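Working Safely Near Robot Arms

A robot arm can lift, turn and hold things, but it does not understand people in the way that other people do. It may start to move without warning. For this reason, every workplace that uses robot arms must have safety rules, and everyone who enters must follow them.

The first rule concerns space. Before an arm is switched on, staff work out how far it can reach in every direction. Visitors stay outside that area. At the Hiscombe learning centre, visitors must stand at least 50 centimetres beyond the furthest point an arm can reach.
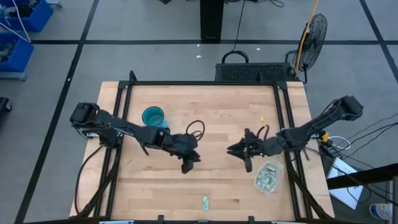

Two robot arms reach over a wooden table. A single packet lies between and below their grippers.

The second rule concerns speed. When a person is close by, an arm should move slowly or stop altogether. Staff must also know where the emergency stop button is and test it before work begins.

The third rule concerns fingers. A gripper closes in order to hold an object, and it could pinch a hand. Never reach towards a gripper, even if the arm is still. An arm that is still may only be waiting for its next instruction.

Reynaldo Calimlim, who is responsible for safety at Hiscombe, asks all school groups to read these rules before their visit. Children under 11 must be accompanied by an adult at all times.

Words to know
Gripper: the part of a robot arm that holds things.
Reach: the furthest distance an arm can stretch.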